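News > Energy > Storage > Interviews

Search this site Enter keyword Go

Hot bricks, cheap nights: a talk with the heat storage team at Clevari

17/10/2019
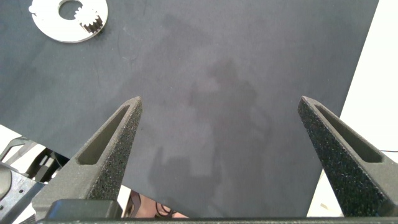 Plindport first. Small harbor, bad parking, and a dairy that used to burn gas around the clock. Now it runs part of its steam off a stack of hot bricks. Clevari put it in. I got half an hour with the firm's lead engineer, who asked to be left unnamed and talked fast.

So, bricks? "Bricks. Plain ones, more or less. You run current through heater wire at night when power's cheap, the bricks get very hot, and you blow air through them in the day."

No lithium, no pumps full of salt. The unit, called Galach, holds 147 tons of brick in a steel box behind the loading dock. Two fans. Two sets of heaters, so one can be shut off for repair.

Why not just use batteries? "Because they want heat. If you store power and then turn it into steam, you paid for a lot of fancy chemistry you didnt need. A battery is great for a phone. A dairy wants to wash tanks."

Losses, then. I'd heard the box leaks heat. The engineer shrugged. "Everything leaks. Leave it alone for a week and you'll notice. Leave it overnight, you won't care much."

The dairy cut its gas use by 57 percent in July, by Clevari's own count. Summer month, low demand. I said so. "Fair. Ask me again after winter."

Trouble spots? The insulation, mostly. First batch sagged at the corners and had to come out. Ostrowski, the supplier, sent a stiffer board and that one has stayed put so far. Also the noise. Neighbors complained about the fans, so there's a new duct comming, pointed at the water.

Next up is a paper mill, if the grid hookup gets approved. No word on price. "Cheaper than the first one," was all I got. "The first one we built the door twice."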